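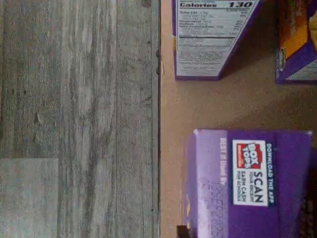 Reading the Box: Date Marks and Nutrition Panels on Packaged Dry Food

Project report, Household and Consumer Studies
Author: Līga Jaunzems
Submitted: 2020-10-03

Summary

This report examines how printed information on cartons of dry food is used by people who store such food at home or in a shared pantry. Two kinds of information were considered: the date mark, and the nutrition panel with its ingredient list. The work was carried out at the Ilton residence, where students keep a common dry store, and at the Nuttall community pantry, where donated goods are sorted before being given out. The main finding is that the position of the date on the carton has a greater effect on whether it is read than the wording used with it. A shelving method is proposed and was tried at Ilton over one term.

1. Background

The dry store at Ilton was set up so that residents could buy in bulk and share the cost. By May it had become difficult to manage. Cartons were placed on the shelves in whatever direction they happened to fit, newer stock was put in front of older stock, and a quantity of food was thrown away each month without having been opened. The residence office asked whether a student project might look at the matter, and the present work was the result.

The pantry at Nuttall had a related difficulty. Donations arrive mixed, in bags and crates, and every item must be checked for its date before it can go out. Sorting is done at a long table, and the time taken depends largely on how quickly each date can be found. Imported goods add a complication. Cartons from North America commonly carry "Best If Used By" where a British shopper would expect "Best Before", and they give energy under the heading "Calories", whereas a British panel gives kilojoules and kilocalories. Three of the sorters interviewed said that they had at first set such cartons aside because they were unsure what the wording meant.

2. Aims

The project had the following aims:

To find out which parts of a carton people look at when deciding whether to keep it.
To record where on the carton the date mark is usually printed.
To devise a way of shelving that keeps the date in view.
To prepare a short guide for residents and sorters.

3. Method

Cartons were examined at both sites. In all, 877 were recorded: 300 at Ilton and the remainder at Nuttall. Only rigid card cartons were included. Bags, tins and jars were left out, as they are stored differently and their dates are found in different places.

For each carton, a note was made of the panel bearing the date, the wording beside it, whether the date could be read at arm's length, and the condition of the card at the corners and edges. Crushed or split cartons were recorded separately. Where a carton had a printed date that could not be made out in ordinary room light, it was taken to the window and read again. If it still could not be read, it was entered as illegible.

Interviews were held with residents and with sorters. Each person was handed a carton and asked to say whether they would keep it. The order in which they turned the carton was written down. No prompting was given, and no one was told beforehand that the subject was date marking.

The recording sheet was drawn up in a spreadsheet called Skuklow, which the department already uses for store inventories. It had to be altered slightly, as the original allowed only one panel to be entered for each item and some cartons repeat the date.

4. Findings

4.1 Where the date is printed

The date was most often on the top flap or on a narrow side panel. On side panels the wording sometimes ran along the length of the carton, so that it could be read easily only when the carton was turned. Words such as "Best If Used By" were usually part of the printed design and sharp enough to read. The date itself, added later by the packing line, was often less clear. In several cases the wording was perfectly plain and the date next to it was not.

Dark cartons caused particular trouble. Purple, navy and deep green card is popular with manufacturers, and white lettering stands out well against it. A date code in black or dark ink does not. Sorters at Nuttall reported tilting such cartons back and forth under the lamp in order to find the figures.

4.2 What people look at first

Most of those interviewed looked first at the front of the carton, where the food is illustrated. A smaller group turned directly to the nutrition panel, generally to see the energy figure, which on North American cartons is set much larger than the lines beneath it. The ingredient list was read last, if it was read at all. Older residents and those wearing reading glasses said that the type was too small and too pale – grey on white was mentioned more than once.

Several residents at Ilton stated that they judged a carton by its condition. Worn corners were taken as a sign of age. The records do not support this. Cartons with rubbed or whitened corners were found at all stages of shelf life, and the wear appeared to depend on handling and on how tightly the shelf was packed.

4.3 Understanding of the wording

There was some confusion between quality dates and safety dates. A number of residents treated "Best Before" and "Best If Used By" as though they meant the same as "Use By". The words "Used By" seemed to encourage this. In practice, a quality date on dry goods such as cereal, crackers or boxed pasta indicates when the food is expected to be at its best, and it need not be discarded on the following day if it has been kept dry and sealed.

5. The shelving method

On the basis of these findings, a simple method was tried at Ilton. Each carton is turned so that the panel bearing the date faces outwards, even where this means that the front is hidden. If the date cannot be read from the aisle, it is copied on to a white label and placed on the outward panel. New stock goes to the back. Damaged cartons are moved to a separate shelf marked for early use, after the inner bag has been checked.

The labels used were the Vernarico small removable type, 2 rolls of which were supplied by the residence office. They held well on glossy card but lifted at the edges on matt card, and on the lower shelves some had to be replaced.

Residents objected at first that the shelves looked untidy, and that it was harder to recognise a favourite product from its side. This was met by writing the name of the product on the shelf edge. Few complaints were received after that point.

6. Limitations

The two sites differ in size and purpose, and the results from one should not be applied to the other without care. The trial at Ilton was short. No weighing of discarded food was carried out before the trial began, and the reduction in waste reported by the residence office rests on the recollection of those who empty the bins. Colour of carton was not entered on the sheet during the first week, and the remarks on dark card in section 4.1 therefore rely partly on interview.

7. Recommendations

It is recommended that Ilton continue with the method for a further year and weigh its discarded food monthly. Nuttall should fix a brighter lamp above the sorting table and display the guide to date wording beside it. Imported cartons should be sorted together with the rest. A later project might examine tins, where the date is generally stamped on the base and the same approach could not be used.

Acknowledgements

Thanks are due to the residence office at Ilton and to the sorters at Nuttall, who gave up their breaks to be interviewed. The completed recording sheets are held by the department under file number 2977 and may be consulted on request.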